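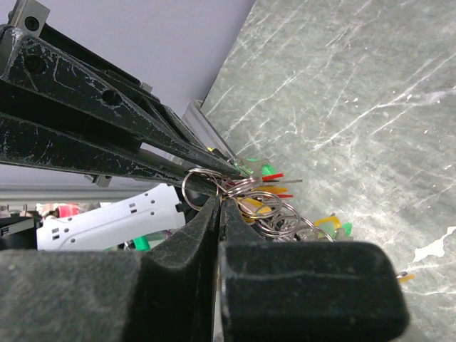 *Key rings and tags at the foam pads, Cullgate workshop.*

I said I'd write something about the arms once I'd calmed down, and I've mostly calmed down.

For anyone who hasn't been following, Ghazala Bukhari and I have been putting together a two-armed rig on the bench at Cullgate, the shared workshop I pay too much a month to belong to. The plan was hers. I was brought in as the person who owns a decent set of hex keys and will complain usefully. She wants the thing to sort keys. Take a bunch, find the one with the right tag, pull it out, hold it up. A child can do this, and most children do it without being asked, usually with your car keys.

I was against keys from the start and I'd like that on the record. They're small, they're shiny, they lie flat, and split rings link up with each other the moment you look away. If you were choosing something a two-fingered grip would hate, you'd choose a bunch of keys. Ghazala's view is that if it can do keys it can do anything. My view is that if it can't do keys we'll have spent the year learning nothing about all the things it could have done.

## The grippers

The fingers are from a kit sold by a small outfit called Boros, and they arrived looking very smart. They don't now. The paint comes off the edges if you so much as rest a spanner near them, and by the second week the arms looked as if they'd been dug out of a canal. I don't mind scruffy, but I do mind paying 70 pounds extra for the "hard-wearing finish", and I've told them so in an email they haven't answered.

The foam is another matter. Bare fingers slid off everything, so the pads went on to give a bit of squash, and squash does help with tags. Plastic tags are easy: they're light and they've got a bit of thickness to grab. It also collects dust like a carpet. I've tried a lint roller, a damp cloth and swearing.

What foam doesn't do is tell you anything. With bare metal the motor current jumps when you've got hold of something. With foam it creeps up, and it creeps up in much the same way whether you've got a key, a ring, or a fold of your own padding. The software we're using, Clilen, has a setting for this called "soft contact", and as far as I can tell it's a slider that moves the problem from one end to the other. Ghazala says I haven't read the manual. I've read the manual. The manual is 19 pages long and four of them are the licence.

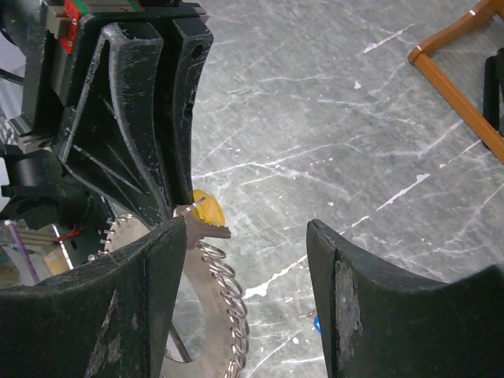

My other grumble is about having two arms at all. The sales talk goes that one holds the bunch steady while the other does the clever part. Fine, in theory. In practice you now have two things that can be slightly in the wrong place, and they can be wrong in opposite directions. We spent an entire evening on a fault where each arm was perfectly accurate by its own reckoning and they disagreed with one another by the width of a key. The cure was to loosen a bracket, shove it, and tighten it again. I'd love to tell you we measured.

Saqib Minhas, who has the bench opposite and built a labelling machine for Nesora a while back, came over to watch and asked why we didn't just hang the keys on hooks. Put every key on its own hook, he said, and you don't need a robot to sort them. I've thought about that a good deal since. Ghazala hasn't forgiven him.

## Money, since people ask

We're at 1359 pounds between us. I'd set my own limit at 1000 for the pair of us and I didn't notice it go past, so that's a lesson in not buying cables one at a time. Nothing in that figure covers bench fees or the tea. For comparison, a row of hooks from the ironmonger costs less than the bolts.

## What's next

Ghazala wants a run of proper trials, written down, with the same bunch in the same spot each time. I agree with the writing down. I've asked for the failures to go in the same list as the successes, because I've watched too many videos of workshop robots doing the one thing they managed on the ninth go. She's agreed, with a look.

I also want to try thinner pads, or the same foam shaved down at the tips, as a flat key on a flat surface gives you very little to get under. She thinks the answer is a better approach angle. We'll try hers first as it needs no glue.

There's an open evening at the workshop in August and she's already put our names down for a table. I've said I'll come and stand next to it. I haven't said I'll press the button.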